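Rules for Robots: Why a Machine That Packs Shoes Has to Follow So Many of Them

By Ese Tijani

Do you have rules at your house? We had loads when I was growing up. Shoes off at the door, no running with scissors, and no touching my uncle's radio (I touched it all the time). Well, robots have rules too, and I think some of them are pretty great, so I'm going to tell you about my favorites.

I write about machines for a living, and lately I've been spending time at a packing shop called Brovora. People order sneakers, and the sneakers have to get into boxes. Some of that work is done by people and some of it by robot arms. The arms are bolted to the floor, they're taller than my dad, and they can swing pretty fast when they want to. So you can see why somebody wrote down some rules!

The first thing I learned is that robots don't make up their own rules. People do. When lots of people who build and use machines get together and agree on the safest way to do something, they write it down, and that's called a standard. You use standards every day without thinking about it. A light bulb from one store fits a lamp from another store. A red light means stop in your town and in the next town over. A robot standard is the same sort of thing. It tells the people who make robots how to build them, and it tells the people who use them how to keep everybody safe.

The rule book at Brovora is 107 pages long. I read the whole thing, and I'm not going to pretend every page was exciting. There are eleven pages on floor tape!

A man named Adebayo Fashola looks after the robots there, and he walked me through the rules that matter most. Rule one is painted on the wall in letters as long as my arm: KNOW WHERE THE STOP BUTTON IS. Every robot has a big red button close by. Hit it and the arm stops. Anyone can press it, even a visitor, even if they're only a little bit worried. I asked Adebayo if people get in trouble for pressing it by mistake. "Never," he said. "I'd be upset if they waited."

Rule two is about how hard a robot is allowed to squeeze. Try this at home. Pick up an egg, then pick up a full bottle of water. Did you feel your hand change? You squeezed just enough for each one and you didn't even have to think. A robot has to be told. For every kind of thing it picks up, there's a limit, and the robot isn't allowed to squeeze past it. Sneakers are tricky, because a sneaker is stiff in some places and squishy in others. Knit ones are the squishiest of all. They fold up in your hand like a sock.

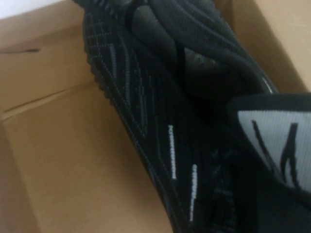
ROBOTS AT WORK: THE BOX RULES

A sneaker going in a box sounds like the easiest job in the world, right? Look at how the black one is lying, though, slanted across the cardboard with soft folds bunched up at one end. A shoe can end up in all kinds of positions, so there are rules for this part too.

The robot has to look before it moves. Dark shoes can be hard to look at! Black knit soaks up the light, and a robot can have trouble telling where one fold stops and the next begins. Bright bits help a lot, like those two white stitched stripes or the pale gray patch with the black edge. If the robot isn't sure what it's seeing, the rule says wait and ask a person. I love that rule. I wish I'd had it in math class.

Next, it has to go slow near the cardboard. An arm can zoom along when there's plenty of open space, but close to a box it has to creep. Cardboard bends and tears, and a flap can catch.

And then there's my favorite: no reaching in while the robot is working. That one is for people. Say you spot a shoe that's crooked and you really, really want to fix it. You can't! You stop the robot first, wait until it's completely still, and then put your hand in. Adebayo follows this every single time, and he's been doing the job for years.

The people at Brovora write down what goes wrong, too, even tiny things like a bent flap. They have a notebook for it, and on 6th March they filled the last line and had to start a new one. The old one had 411 notes in it. Some of them turned into new rules, and one turned into a new kind of floor tape (I told you they care about tape).

If you'd like to try this yourself, write three rules for a robot that packs your school lunch. How hard can it squeeze the banana? When should it stop and ask you? Where does the red button go? My niece put hers on the fridge.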